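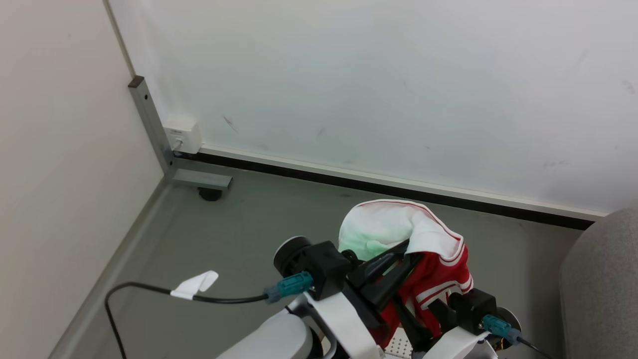 ¡Hola a todos! En enero quiero estrenar mi cuarto de lectura y llevo días dándole vueltas a la pintura, que es la parte que más ilusión me hace de todo el proyecto. El cuarto es pequeño, da al norte y solo tiene una ventana estrecha, así que la luz es más bien azulada hasta mediodía y luego casi desaparece. Me gusta mucho la combinación del rincón de la foto, con la pared del fondo blanca, la de la izquierda beige y el suelo gris, y quería ir por ahí, pero no sé en qué pared poner cada color ni si con luz de norte el beige se va a ver sucio. También me tienta meter algo rojo y blanco en un cojín o una manta, nada más, que soy de las que empiezan con un cojín y acaban con la casa entera roja.

Otros datos por si ayudan: el techo es bajo, las paredes tienen gotelé fino y la estantería irá a lo largo de una de las paredes largas, con 60 cm de separación hasta la puerta. El suelo no lo voy a tocar, es gris medio. He estado mirando la carta de Tritero y tiene tantos beis que ya los veo todos iguales (bueno, todos menos uno que parece mostaza). ¿Blanco en la pared de la ventana o enfrente? ¿Y el techo? ¡Mil gracias de antemano!

*Publicado por **lecturas_de_manta**, 26 de diciembre*

---

**brochagorda_feliz**

¡Qué buen plan para empezar el año! Yo pinté una habitación muy parecida, orientada al norte también, y te cuento lo que aprendí, que fue bastante.

Lo primero: el blanco, enfrente de la ventana. Es la pared que recibe la luz de frente y la que la devuelve al resto del cuarto. La pared de la ventana queda siempre a contraluz, y ahí el blanco se ve gris por mucho que te esmeres, así que esa puede ir perfectamente en beige. Si la estantería va en una pared larga, esa da un poco igual, la vas a tapar casi entera.

Lo segundo es el tono. Con luz fría hay que huir de los beis que tiran a verde o a gris, que son los que se ven sucios. Busca uno con una pizca de rosa o de amarillo. En la tienda te parecerá demasiado cálido y en casa se calma muchísimo. Y por favor, ¡prueba antes! Pinta dos cartulinas grandes, con las dos manos de pintura, y ve moviéndolas por las paredes. Míralas por la mañana, a media tarde y con la lámpara encendida. Yo descarté por la noche el color que me había enamorado a las diez de la mañana.

El techo, blanco mate, y si es bajo puedes bajar ese mismo blanco unos centímetros por la pared en vez de cortar justo en la esquina. Con gotelé además te ahorras pelearte con la línea del encuentro, que nunca sale recta.

Para el gotelé usa rodillo de pelo largo. El mío es un Astent y sigue vivo después de tres habitaciones y un pasillo. Descárgalo bien en la rejilla, que al principio salpica una barbaridad.

Lo del cojín rojo, sí, sí y sí. Con una base tan tranquila va a lucir un montón.

---

**pepino_con_sal**

pinta todo blanco y listo, el beige cansa

---

**tarde_de_lamparas**

De acuerdo con casi todo lo de brochagorda_feliz, pero añado una cosa que se suele dejar para el final y luego da disgustos: ¡la bombilla! En un cuarto así vas a leer con luz artificial la mitad del año, y la bombilla cambia el color de la pared tanto como la ventana. Con una muy amarilla, el beige cálido se te puede ir a melocotón. Con una muy blanca, parece un pasillo de hospital.

Yo tengo una lámpara de techo de 2.000 lúmenes con regulador y una de pie junto al sillón, y casi siempre uso solo la de pie. La general la enciendo para buscar un libro o pasar la aspiradora. Compra primero las bombillas, ponlas, y luego elige la pintura con ellas encendidas.

Y ojo con el acabado: mate en las paredes. El satinado sobre gotelé brilla en cada granito en cuanto tienes una lámpara cerca de la pared. Si te preocupa que se manche, hay mates lavables muy decentes. Deja secar entre mano y mano lo que ponga el bote, aunque parezca seca antes.

¡Sube fotos cuando esté la estantería llena!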